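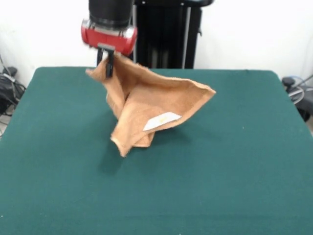 Towels are where I stop believing the sales talk. We do laundry for guest houses and a couple of gyms, and every May some firm rings up to tell me the folding end of my shop can run itself by Christmas. Picking one up I'll grant them. Hold a towel by a single corner, though, and you get what that tan one is doing, all twisted round with a flap poking out one side and a big triangle on the other, and the next corner you want could be anywhere. My newest starter finds it with her thumb without looking. So, has anyone on here paid for a machine that does small mixed loads of towels from a heap, start to finish, with no person feeding it? I don't mean sheets and I don't mean a video.
Posted by pressroom_bev, Fri 20 November

mangle_man
No, and I've looked. We had a demo from Stemaline in the spring. Their folder is fine once somebody has laid the towel flat on the belt. Laying it flat is the job. The folding is two seconds of nothing after that.

Kettleby
Bit harsh. I work at a place in Udgate with a feeder and folder line and it gets through 400 towels an hour with two of us on it. Before that it was five. You can say it isn't "doing the chore" but three people went over to dispatch and nobody misses the table.

pressroom_bev
Two of you on it is my point, Kettleby. What are the two of you doing?

Kettleby
Shaking them out and finding corners, fair enough.

mangle_man
There you go then.

Brock Sutherland
I fit and service this sort of kit so take it with salt. The arm side has come on a lot. Grabbing cloth out of a heap used to fail most of the time and now it mostly doesn't. What I haven't seen is one that keeps it up through a whole shift with bath sheets, hand towels and somebody's sock in the same cage. Thick terry is hard because the edges look like the middle. If all your stock was one size and one colour I'd be more hopeful.

pressroom_bev
It's never one size and one colour. The gyms send us things I wouldn't dry a dog with.

Tansy_W
Coming at this from the home end. My brother-in-law has put down a deposit for the Mathias, the thing that's meant to fold your washing while you're at work. I asked how long it takes per towel and he didn't know. He knew what colours it came in.

halfpast9
I think you're all judging it wrong. At home who cares if a towel takes four minutes? It's got all day. Speed is a shop problem. I'd have a slow one tomorrow if it could do towels, tea towels and pillowcases and leave the rest for me.

mangle_man
And when it drops one on the floor and stands there until you get in?

halfpast9
Then I pick it up, same as I do for the kids.

Tansy_W
What would you pay for that? He was quoted 3000 and that's before the yearly plan.

halfpast9
Not that. A couple of hundred maybe.

Brock Sutherland
You won't see it for 200 for a good long while. The hand on its own costs more.

pressroom_bev
Going back to the shop side. Britdale have offered me a trial, around 100 towels out of my own cages, on their premises. I've said I'll go if I can bring the cage in as it comes off the dryer and if none of their people touch the load once it's running. They've gone quiet on the second part.

Kettleby
Go anyway! I still say you're too hard on them. Ours got laughed at for the first month as well.

mangle_man
Take the sock.

Brock Sutherland
Ask them what happens with the care label too. On one site the camera kept taking the label for a corner and it would pinch there every time. Easy to fix but they hadn't met it, as all their test towels had the labels snipped off.

pressroom_bev
Ta Brock, ours all have labels, so I'll leave them on and say nothing. Will post when I've got a date out of them.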